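Vallatwood rewrote its grasp planner. We went to ask why

Quick write-up from an hour with Nurhan Ağca, 1 June 2023. Notes are a bit rough, sorry, the train was leaving.

The planner is called Punirano. It decides where a two-finger gripper should go in a bin, at what angle, and when to give up. Ağca has been lead on it since the first version, which she now calls "the big pile". One process, one thread. Perception, planning and the arm driver all in the same loop.

"It worked, that was the trouble," she says. "It worked for long enough that people built on it. Then you change the depth filter and the wrist starts to shake. Why? Same loop. The filter took longer, the controller got its numbers late."

So in December they stopped adding features and split it. Perception publishes a snapshot of the bin with a time on it. Planner reads the snapshot, writes a plan. Controller runs the plan and doesn't care who wrote it. If the snapshot is more than 400 milliseconds old when the plan arrives, the plan goes in the rubbish and the planner is asked again.

Was that popular? Laughs. "No. Everybody's demo got slower for a month."

We talk beside the test cell. Bin, arm, a few plastic parts, a screen full of log lines that she keeps glancing at while answering.

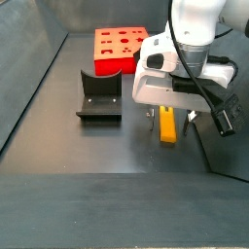
Slower is putting it kindly, according to Trummer, whose view is that throwing away old plans hides a perception problem which ought to be fixed at the source, and that a planner with a decent model of delay wouldn't need a cut-off at all.

Ağca has heard this one before. Doesn't mind it. "It's a fair point and I'd like the delay model too. But I can explain a cut-off to someone at nine in the morning with the cell stopped. I can't explain the delay model. I'm not sure I could write it."

On to the planning itself. Candidates are scored on three things: how well the fingers fit the part, how near the fingers and wrist come to the walls, and how far the arm has to twist to get there. The wall term is the one she's spent most time on. In the old code it was a yes/no check done last, so the planner would find a lovely grasp, score it top, then bin it, then find another almost the same one next door and bin that as well. Now the clearance goes into the score from the start.

"A long thin part is the easy one on paper," she says. "Two flat sides, off you go. Except the housing above the fingers is much wider than the fingers. People check the fingers and forget the hand."

And parts you can see light through? A sigh. Depth data goes soft on them, edges wander. Punirano keeps a confidence value for each patch of surface now, and the planner will take a worse angle on a patch it trusts over a better one on a patch it doesnt. Not clever, she says. Cheap, and easy to read in the log.

The log is what she really wants to talk about. It's a separate tool, Donex, and began as a script of 17 lines. Every plan is written out with the snapshot it came from, the scores, the runners-up and the reason each was dropped. You can load any of them and run the planner again on a laptop, no arm needed, and get the same answer to the last digit.

"That took longer than the split. We had a random seed coming from the clock. We had a sort that wasn't stable. One whole week on the sort."

The replay set stands at 1345 saved plans. Every change to the planner gets run against all of them before it goes near the cell, and anything that picks a different grasp is flagged for a person to look at. Different isn't wrong, she says, but somebody has to say so and put their name by it.

Closing the fingers is a seperate stage, with its own small state machine: approach, touch, squeeze, check, lift. Each step has a timeout – the squeeze gets 800 milliseconds – and each failure has its own name. The old code had one error for all of it, "grasp failed".

"Useless. Failed how? Never touched? Touched with one finger? Closed all the way on nothing? Those are three different bugs and two of them are mine." 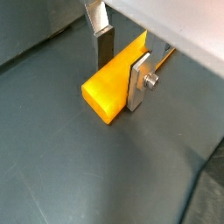 What's next

Force, mostly. At the moment the squeeze is one setting per part type, kept in a config file that everyone edits and no one owns up to editing. She'd like the planner to suggest it along with the grasp, and the log to show why.

Then a proper way of saying "try the other side first", for parts lying against something. Currently a hack. She asked me not to describe the hack.

Will the delay model happen? "Trummer can send me a branch. I'll run it on the replay set the same day." Then someone needed the cell, and that was our hour.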